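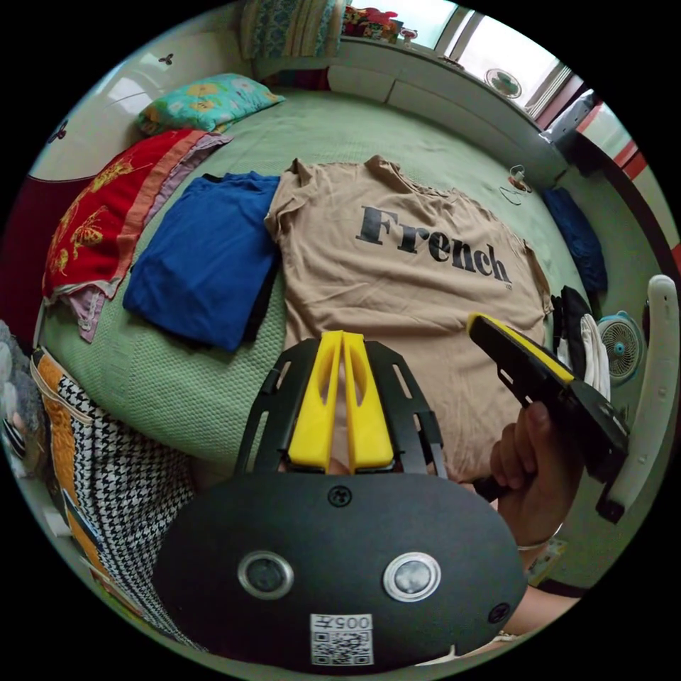
**Equipment planner, part-time, fixed term to May**

Isemel is putting together its next equipment budget for household robotics work, mostly laundry and bedroom tidying. We need someone to price hand-held grippers, spare fingers and storage, get quotes from Zakville and Pitelico, and keep the spreadsheet current.

- 16 hours a week, from home
- $4,000 limit per order without sign-off
- Clothing tasks first, kitchen tasks after
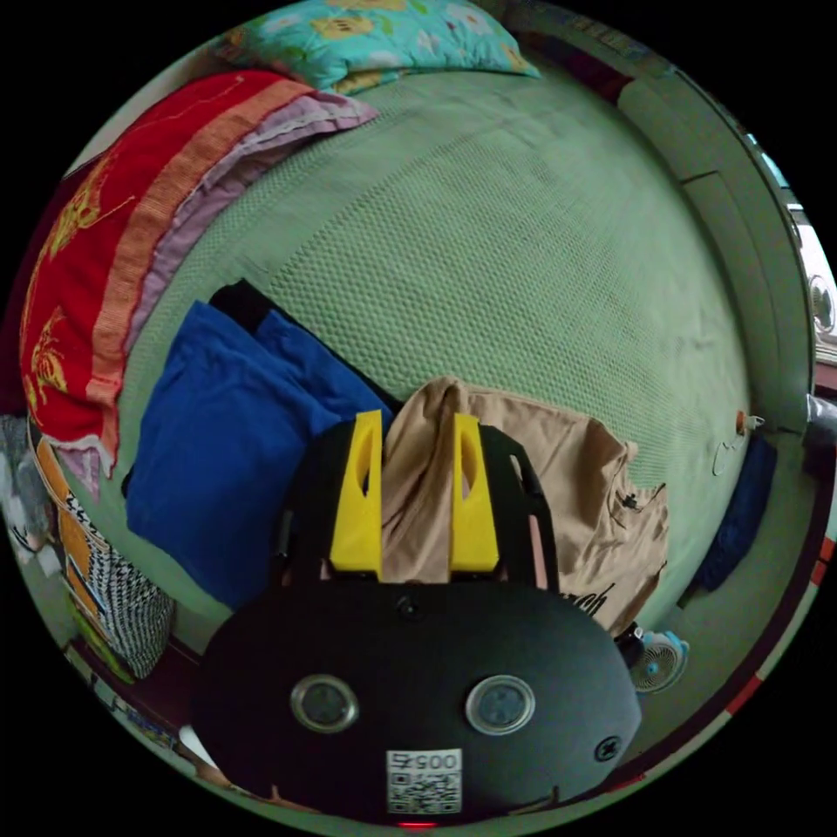
Radonjić asks that applicants budget for spares from the start, as the last order left none and a replacement took seven weeks to clear customs.

Purchasing experience is required. A robotics background is not. Send a resumé and one costed equipment list you have prepared.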